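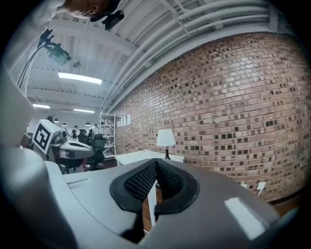 Open day at the Bisgaard workshop, Naststead
Visit report, 2019-05-07

The Bisgaard workshop is on the ground floor of the old Ellach mill, ten minutes on foot from Naststead station. The open day ran from ten until four. Entry was free but you had to book a slot, and each slot was limited to 31 visitors. I had the second slot of the morning.

Getting in
The main mill entrance is closed for building work. Visitors go round by the canal side, where there is a ramp and a buzzer. Signs had been put up from the station as far as the bridge, and after that there were none, so allow a little extra time. Parking in the yard costs £2 for the day and the machine takes coins only. Coats and large bags are left on a rail by the door.

We were given a sticker with a group letter and a sheet with a floor plan. The plan was out of date and had the kitchen in the wrong place.

The talk
The visit starts with a talk of twenty minutes. Bisgaard makes hand-held grippers and the software that goes with them. The project they wanted to show us is called Bastska. A person holds a gripper in each hand and does an ordinary household job with them, and cameras record it. The recordings are then used to train robot arms to do the same job. No robot is needed while the recording is made, so it can be done in a normal room, and that keeps the cost down.

The project started last September. They have 2896 recordings so far that they consider good enough to keep. The jobs include folding towels, putting cups away, wiping tables and sweeping floors. The list has 44 jobs on it and they hope to finish it this year. Someone asked how many recordings they throw out and the answer was "too many", with no figure given.

The talk was clear but the slides had small print and those of us at the back could not read them.

The room
After the talk we went through to the workshop. It is one long room with a brick wall, a wooden floor and a white metal ceiling. Office desks are at the far end and the recording work is done nearer the door. There is some furniture of the sort you would have at home, such as a table lamp on a white table, and the rest is shelving and office chairs. We were asked to stay near the wall and to watch our feet, as there are cables on the floor.

The grippers are bigger than I had expected. The body is grey and white with a smooth rounded shell, and the two fingers come together in a V. The pads on the inside have a fine checked texture and a black rubber rim. Visitors could pick up a spare one and try it. It is not heavy at first but I noticed it in my wrist after a few minutes. You work it with a trigger. Picking up a sponge was easy. Picking up a teaspoon took me five goes.

Most of the equipment carries black and white square markers. The camera reads these to work out where each item is and which way it is turned. The staff said that glare is the main trouble, and that they had moved one lamp several times.

The sweeping demonstration
The main demonstration was sweeping. It was done with a full-sized push broom, and the person doing it may not touch the broom with bare hands at all. Everything has to be done through the grippers. The broom has a long thin metal handle, and the difficulty is that it wants to turn in the jaws when the head meets any resistance. We were told that new staff tend to squeeze too hard and tire themselves out. They are taught to take hold near the middle of the handle and make short strokes.
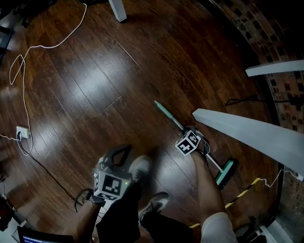

The push broom held in the right-hand gripper. Each gripper carries its own marker cube.

Each recording is kept short. If the broom is dropped or a marker is covered for too long, the recording is stopped and done again. Our group was told it could ask questions between runs but not during them.

A second demonstration, stacking plates, was on the sheet but did not take place in our slot. The group after ours was due to have it.

Questions from the group
How long does a person record for in one day? Two hours at most, with breaks.

Could a robot sweep a kitchen now, using what has been recorded? In a test room, on a clear floor, some of the time. They did not claim more than that.

Do they record in people's homes? Not yet. They would like to, and there was a form to fill in if you live within the Naststead postcode area. The target is 2000 recordings made in homes, all with the agreement of the people living there. Faces would be blurred before anyone outside the project saw the pictures.

What does a pair of grippers cost? They are not for sale at present.

Facilities
There is one toilet, on the ground floor, with step-free access. Tea and coffee were on a table in the corridor and there was a choice of biscuits. The room was warm by the end of our slot. Seating was short during the talk and a few people stood, so anyone who needs a chair should say so when booking.

Practical notes
Visit length: one hour and a quarter, including the talk.
Suitable for: adults and older children. Under-twelves are not admitted to the workshop.
Photography: allowed in the workshop but not at the desks.
Shoes: flat and closed. Two people in sandals were asked to stay in the talk room.
Next open day: not yet fixed. Bisgaard keeps a mailing list and you can put your name down at the door.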